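Jobs > Softwareentwicklung > Robotik

Verstärkung für unsere Greifplanung gesucht (m/w/d)

Hallo! Ich leite bei Grenwood das kleine Team, das die Software für unsere zweiarmigen Systeme schreibt, und ich suche dringend jemanden für Bewegungsplanung und Regelung. Unser Thema ist Kleidung, also so ziemlich das Undankbarste, was man einem Planer vorsetzen kann – und ich liebe es!

Unser Planer heißt Arero, ist in C++ geschrieben und läuft mit 100 Hz. Beide Arme müssen den Stoff straff halten, ohne dass einer dem anderen etwas aus den Fingern zieht. 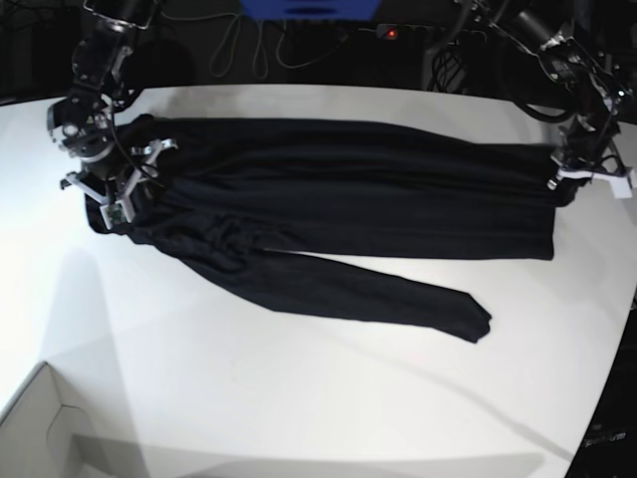
Dazu kommt die Wahrnehmung: Schwarzer Stoff hat kaum Kontrast, und unsere Faltenerkennung liegt dort erst bei 83 Prozent. Da will ich mit dir ran. Du solltest C++ und Python können und schon mal einen echten Arm geregelt haben (Simulation allein reicht mir leider nicht). ROS 2 wäre schön, lernst du sonst bei uns.

Vollzeit, Standort Irnen, Start im Juli, Einstieg ab 3100 Euro im Monat. Schreib mir einfach ein paar Zeilen und häng Code an, auf den du stolz bist!

Seite drucken | Per E-Mail versenden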